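밝은색 가죽 소파 관리 메모 - 우리집 살림 팁 모음

인쇄하기 | 이메일로 보내기

크림색이나 아이보리 가죽 쓰는 집에서 자꾸 물어봐서 한 번에 몰아 씀. 순서 없음. 생각나는 대로.
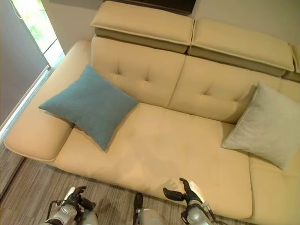
일단 먼지부터. 물걸레 먼저 들이대면 안 됨. 마른 먼지가 물 만나면 땟국물 돼서 박음질 선으로 다 들어감. 밝은색은 그게 회색 줄로 남고 나중에 진짜 안 빠짐. 마른 극세사로 한 번, 청소기 솔 달린 노즐로 틈새 한 번. 노즐은 꼭 솔 달린 걸로. 플라스틱 노즐 그냥 밀었다가 팔걸이에 초승달 모양 자국 두 개 냈음. 아직 있음. 쿠션으로 가려놓고 삼.

청소기 세기는 약으로. 강으로 하면 가죽이 빨려 올라왔다가 주름 잡힘.

1. 매주 하는 것

마른 걸레질. 끝.
욕심내서 매주 클리너 바르는 분들 있는데 그러지 마세요. 코팅 얇아짐. 사람 손 많이 닿는 자리, 그러니까 팔걸이 앞쪽이랑 머리 닿는 데만 물 꼭 짠 걸레로 한 번 더. 꼭 짠다는 게 어느 정도냐면, 비틀어서 한 방울도 안 떨어질 때까지 짜고 나서 한 번 더 짠 정도. 손목 아픔.

걸레는 흰색만 씀. 빨간 행주 썼다가 분홍물 든 집 봤음. 새 걸레는 두 번 빨고 나서 쓸 것. 섬유유연제 넣지 말고.

2. 한 달에 한 번

미지근한 물 500ml에 중성세제 몇 방울. 주방세제도 중성이면 됨. 뒷면에 '약알칼리' 써있는 건 내려놓으세요. 거품을 내서 거품만 떠서 바르는 식. 물이 아니라 거품. 둥글게 살살, 손바닥 두 개 넓이씩 끊어서. 한 칸 닦고 맑은 물 걸레로 닦아내고 마른 걸레로 또 닦고 그다음 칸. 한꺼번에 다 바르고 나중에 닦으면 먼저 바른 쪽이 말라서 얼룩짐. 테두리 생김. 그거 지우느라 전체를 다시 했음.

물 온도 60도 이런 거 쓰지 마세요. 뜨거운 물이 때가 잘 빠질 거 같지만 가죽은 굳음. 손 담갔을 때 아무 느낌 없는 정도가 딱 좋음.

다 하고 나서 창문 열고 그늘에서 말림. 드라이어 금지. 선풍기는 괜찮음. 멀리서.

3. 헤드레스트

제일 많이 놓치는 데. 각도 조절되는 모델은 세우고 눕히고 하면서 접히는 안쪽에 먼지랑 머리카락 엄청 낌. 끝까지 세워놓고 닦고, 끝까지 눕혀놓고 또 닦고. 양쪽 다 해야 됨. 면봉 말고 나무젓가락에 극세사 감아서 고무줄로 묶은 거 쓰면 깊이까지 들어감. 힘은 주지 말고. 안쪽에 경첩이 있는 종류는 물 들어가면 나중에 삐걱거림.

머리 기름때는 밝은색에서 제일 먼저 티 남. 누렇게. 헤어에센스 바르고 기대는 식구가 있으면 거긴 수건이나 얇은 커버 하나 얹어두는 게 답. 예쁘진 않음. 저희 집은 안 쓰는 베갯잇 반 잘라서 걸쳐놓음. 손님 오면 걷고.

이미 누래졌으면 가죽 전용 클리너로 두세 번 나눠서. 하루에 한 번씩만. 한 방에 빼려고 문지르면 색이 먼저 빠짐.

두 가지 색 섞인 소파, 그니까 윗면은 밝고 아래쪽은 진한 그런 거는 걸레를 따로 쓰세요. 진한 쪽 닦은 걸레로 밝은 쪽 닦지 말기. 순서도 밝은 쪽 먼저.

4. 청바지 이염

이거 질문이 제일 많음. 새 청바지 입고 앉지 마세요가 정답인데 그게 되나. 안 됨.
생긴 날 바로면 중성세제 거품으로 거의 빠짐. 하루 지나면 반. 일주일 지나면 전용 제품 사야 됨. 저는 Dindetti에서 나온 작은 병 쓰는데 냄새 좀 셈. 환기 필수. 구석에 먼저 시험해볼 것. 소파 뒤쪽 맨 아래, 벽에 붙는 면이 시험하기 좋음.

매직블럭은 쓰지 마세요. 지워지긴 지워짐. 근데 그게 사포질이라 표면 광이 같이 날아감. 그 자리만 뿌옇게 됨. 그리고 뿌연 자리에 때가 두 배로 잘 탐. 물티슈도 매일 쓰면 안 좋음. 급할 때 한 번은 괜찮고, 쓰고 나서 맹물 걸레로 다시 닦아주면 됨.

5. 볼펜

애 있는 집. 보자마자 스카치테이프로 살짝 찍어내기부터. 잉크 안 마른 거면 꽤 묻어나옴. 문지르면 번짐, 절대로. 그다음에 지우개, 하얀 말랑한 거. 그래도 남으면 알코올인데 알코올은 코팅을 녹여서 저는 안 권함. 물파스 쓰라는 글 많던데 Njoroge Nzioka 씨 댁이 그거 했다가 볼펜 자국은 없어지고 동그란 하얀 자국이 생겼다고 사진 보내오심. 볼펜보다 더 큼 ㅠ

그냥 두는 것도 방법. 점 하나 정도면.

6. 음료 쏟았을 때

누르기. 문지르지 말고 누르기. 키친타월 두껍게 접어서 바깥에서 안쪽으로. 커피는 맹물 걸레로 충분한데 우유 들어간 건 세제 거품까지 해야 냄새 안 남음. 와인은 바로 하면 됨. 방석 사이 틈으로 흘러갔는지 꼭 손 넣어서 확인. 한번은 겉만 닦고 끝낸 줄 알았는데 여름에 냄새 나서 들춰보니까 거기가 끈적끈적.

기름(치킨, 버터, 썬크림)은 물 대면 퍼짐. 마른 휴지로 눌러 빼고 옥수수 전분 뿌려서 하룻밤. 아침에 솔로 털고 청소기. 베이비파우더도 되긴 한데 향이 오래감. 한 달은 감. 전분은 박음질 선에 끼니까 칫솔로, 부드러운 걸로.

7. 크림, 보습제

일년에 두 번. 난방 시작하기 전 하고 봄에. 저는 9월 말에 한 번 바름. 너무 자주 바르면 끈적해서 먼지 붙음. 양은 손톱만큼 떠서 천에 먼저 비비고 천으로 바름. 소파에 직접 짜지 말 것. 짠 자리만 진해짐.

바르고 나서 한두 시간 앉지 말고. 마른 천으로 마무리로 한 번 밀어주기. 이걸 빼먹으면 다음날 바지에 묻음.

올리브유, 바세린, 바나나껍질 다 하지 마세요. 바나나껍질 해봤음. 그날은 반짝반짝하고 사흘 뒤에 냄새. 밝은색은 식용유 들어가면 누런 얼룩 되고 되돌릴 방법 없음. 구두약도 안 됨. 무색이라고 써있어도.

제품은 Atar 무색 크림이랑 Vastwood 꺼 써봤고 둘 다 무난. Vastwood가 좀 더 묽어서 여름에 낫고 뚜껑이 잘 깨짐. 성분표에 실리콘 오일 맨 앞에 있는 제품은 저는 안 삼. 미끄러움.

8. 햇빛이랑 난방

창가에서 떼기. 한 뼘이라도. 직사광선 드는 쪽만 색이 변해서 나중에 방석 들면 경계선 보임. 커튼 치고 나가는 버릇 들이기. 난로나 라디에이터 바로 옆도 안 됨. 갈라짐은 보통 거기서 시작함. 이사갈때 보면 알게 됨, 한쪽 팔걸이만 늙어있음.

가습기는 소파 쪽으로 향하게 두지 마세요. 물방울 앉았다 마르면 점점이 자국.

방석 분리되는 모델이면 두 달에 한 번 자리 바꾸기. 늘 앉는 자리만 꺼짐. 분리 안 되면 사람이 옮겨 앉아야 하는데 저희 남편은 안 옮김. 꺼진 자리는 손바닥으로 가장자리에서 가운데로 모으듯이 두드려주면 좀 돌아옴. 완전히는 아니고.

9. 긁힘

고양이 발톱 정도 얕은 거는 손가락으로 살살 문지르면 체온에 풀려서 흐려짐. 안 되면 무색 크림 아주 조금. 깊은 건 보수용 염료 써야 하는데 색 맞추기가 일임. 아이보리가 다 같은 아이보리가 아님. 버터색, 우유색, 살짝 분홍기 도는 거. 낮에 창가에서 색 맞추세요. 밤에 형광등 밑에서 섞었다가 낮에 보니 딴 색. Thibodeaux 색상표가 칸이 촘촘해서 좋은데 저는 323번이랑 그 옆칸 섞어서 맞췄음. 댁 소파랑 다를 수 있으니 번호 믿지 말고 꼭 대보기.

얇게 여러 번. 마르고 또 바르고. 두껍게 한 번 바르면 껍질처럼 일어남.

박음질 터진 건 건드리지 말고 맡기세요. 순간접착제 절대 금지. 굳어서 바늘이 안 들어간다고 수선집에서 혼남.

10. 소파 밑, 뒤

다리 밑에 펠트. 일년 지나면 먼지 먹어서 딱딱해지니 갈아주기. 뒤쪽 벽이랑 붙여놓으면 습기 차서 곰팡이, 손가락 하나 들어갈 틈은 남겨둘 것. 곰팡이 핀 가죽은 밖에 가지고 나가서 마른 천으로 닦고(집 안에서 털지 말고) 그늘에 하루 종일. 장마철엔 틈에 신문지 접어 넣지 마세요. 밝은 가죽에 잉크 묻음. 실리카겔이나 빈 제습제 통이 나음. 아 빈 통 말고 새 통요.

리클라이너 달린 건 청소할 때 전원 코드 뽑고. 발판 올린 채로 안쪽 먼지 빼고. 동전 나옴. 리모컨도 나옴.

덧붙임

- Obadia Nyamweya 씨가 메일로 물어보신 거: 인조가죽도 똑같이 하냐. 중성세제까지는 똑같고 크림은 필요 없음. 인조는 스며들질 않아서 겉돌기만 함. 갈라지기 시작한 인조가죽은 방법 없고 덮개 씌우는 게 나음.
- 인조인지 천연인지 모르겠으면 안 보이는 데에 물 한 방울. 코팅 두꺼운 천연가죽도 안 스며드니까 이걸로 다 알 순 없음. 바닥 쪽 라벨 찾는 게 빠름.
- 누벅, 스웨이드는 이 글 해당 없음. 물 대지 마세요. 따로 쓸게요 언젠가.
- 커버링용 담요는 술 달린 거 말고. 물 빠지는 진한색 담요도 이염됨. 한 번 빨아보고 물 색깔 볼 것.
- 소파에서 손톱 깎지 맙시다.

클리너 어디서 사냐는 질문은 댓글에 답 달아놨어요. 패브릭 소파 편은 진공청소기 고쳐지면 올림.

---
문의: 페이지 아래 쪽지함 | 글 번호 2613 | 무단 전재 및 재배포 금지 | 맨 위로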